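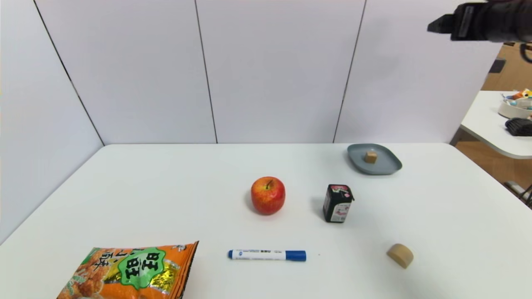 About Grurklow Evening School

Grurklow is a small school for adults who want to learn bookkeeping and office work. We are in Drostham, on the second floor of the old Hermans building, five minutes on foot from the bus station. The entrance is on the side street, not on the main road. Many new students go first to the wrong door, so please look for the green sign.

The school was started by two bookkeepers who were teaching their neighbors in the evenings. The first course had nine students and was given in a rented room over a shoe shop. When the room became too small, the school moved to Dilbridge for three years, and after this to our present address. We still keep one classroom in Dilbridge for the students who live on that side of the river.

What we teach

Our main course is Basic Bookkeeping. It takes 127 hours of lessons and it is divided in two parts. In the first part the students learn to record sales and purchases, to read a bank statement and to prepare a simple monthly report by hand. In the second part they do the same work on the computer, and they learn also about payroll and the closing of the year. We begin by hand because our teachers prefer it. A student who has once searched for a missing amount on paper understands much better what the program is doing.

We also offer shorter courses:

Business Letters and E-mail
Spreadsheets for Beginners
Spreadsheets, Second Step
Invoices and Payment Reminders
Office English

Office English is the youngest of our courses. It was asked for by students who, like several of our teachers, did not grow up with the language. The lessons are about telephone calls, short messages and polite complaints. You do not need to pass a test to enter, but you should be able to read this page without much difficulty.

Our students

Each year 250 people study with us. Some of them work in shops or in family companies and want to take over the accounts. Others were at home with their children for a long time and would like to return to an office. We have also students who are already retired and who keep the books of a sports club or a choir. The groups are kept small, with twelve places in the classroom and ten in the computer room.

Lessons begin at 6:15 in the evening, so that people can come after work. There is a break of twenty minutes. Tea and coffee are free, and you are welcome to bring your own supper and eat it in the break room. Please do not eat in the computer room.

Our library

The school library has 2,000 books and magazines on accounting, law for small companies, and language learning. Students can borrow three books for four weeks. Former students may continue to use the library without paying, and quite many of them do. The old exercise books from the first years are also there, but these cannot be taken home.

Fees and help with fees

The fee for each course is written on the course page. It includes the exercise books and the final certificate. It is possible to pay in four parts. If you have lost your job in the last twelve months, please speak with the office before you register, because a lower fee may be possible for you.

How to register

The next courses start in October. You can register at the office in Drostham or send us the form from the course page. We answer all letters and messages within three working days. If a group is already full, we will write your name on the waiting list and offer you the first place that becomes free in Drostham or in Dilbridge.

Page last changed: 2026-07-16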